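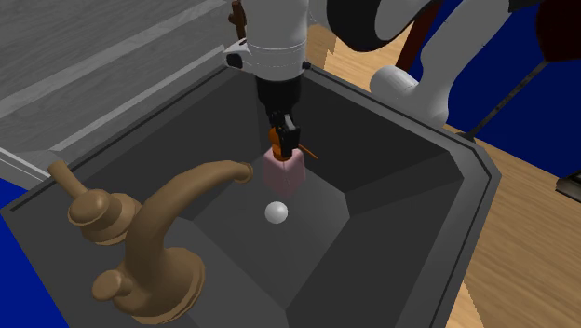

Figure 1. The arm over the sink in our simulator, with the pump bottle in the gripper.

Project report, Nerea Soler
08/11/2021

So my part of the Tolo project was supposed to be the easy part. Pick up the soap bottle, move it out of the sink, put it down on the counter, repeat. Sarmīte Petrauskas had already built the kitchen and I only had to write the grasp routine, which I did in one (long) evening, and I was very pleased with myself!

Then I ran the full batch. Out of 270 runs, 119 ended with the bottle dropped on the way up. My script had logged nearly all of those as successes, so I spent two days bragging about a success rate I didn't have. Ouch.

The logging bug was mine. I checked for a good grip once, right when the fingers closed, and never again during the lift. The dropping took longer to find. I was grabbing the bottle by its pump top, and the friction value I'd typed in for that part was way too low — I had copied it from our old Truvlow tests and never looked at it. With a fast lift the top just slid out of the fingers. 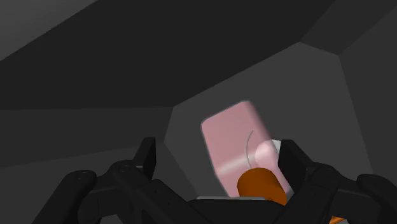 Did slowing the arm down fix the drops?
Only partly, because a slow lift still lost the bottle in a lot of runs until I corrected the friction value too.

The routine now checks the grip 4 times during the lift and stops the arm if the bottle has shifted. I still want to try grabbing the body instead of the top, and Sarmīte wants the whole batch rerun before we show anything in December.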